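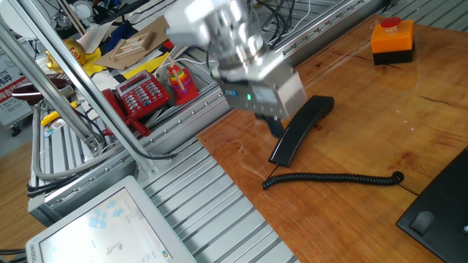 4.2 Handset, cord and base

The corded telephone was included in the object set as the main case of two rigid bodies joined by a flexible one. Other tethered household items were considered at the selection stage (the Pillai hairdryer, the Weker lamp with its inline switch), but in both the cable leads away to a wall socket and has little bearing on where the item can be put down. The cord of a telephone limits both ends. It sets how far the handset may travel from the base, and it pulls on the base when that distance is used up.

Eight telephones were obtained, of which seven were kept. The eighth, a Lometti wall model, was left out after its base proved unstable when laid flat. Cords were not replaced or straightened before use, and all were left with whatever set they had taken from earlier service.

Three properties were recorded for each telephone: the mass of the handset, the mass of the base and the rest length of the cord, measured from plug to plug with the cord lying free on the table. Rest length was taken again at the end of the work in December. An older cord does not return fully to its first length after a long pull, and the difference between the two readings was kept as a separate value.

The layout used for placing the handset is given in Figure 4. The handset lies on the board at a diagonal and the coiled cord leaves its lower end, curling to the right towards the base. In this arrangement the cord rests on the wood for much of its run, and friction between the coils and the surface has to be counted as part of the load. We did not try to remove this effect. A telephone on a desk or hall table is used in the same condition, and a hanging cord would have given lower and less useful figures.

Over the full series the handset was lifted and returned 1,231 times. A return was accepted as complete when the handset was seated in its rest and stayed there once released. Returns in which the handset sat on the rest with one end raised were entered as partial. This second class matters in ordinary use: a handset that looks replaced may leave the line open.

Partial returns were of two kinds. In the first, a loop of cord lay between handset and base and held one end up. In the second, the coils had wound on themselves and turned the handset slightly as it was lowered. The second kind was found mainly with the Tirnlow telephone, whose cord has narrow coils and takes up twist readily. Letting the handset hang free until it stopped turning removed the twist, and this was done after every 31 returns for all models.

Base movement was noted by eye against a pencil line. Light bases slid before the cord was fully extended - heavier ones stayed in place and let the coils open. Vicente Paredes and Sugeng Wibisono read the line independently, and where their readings differed the larger was used. Surface finish was held constant throughout, so no claim is made for cloth, glass or painted tops.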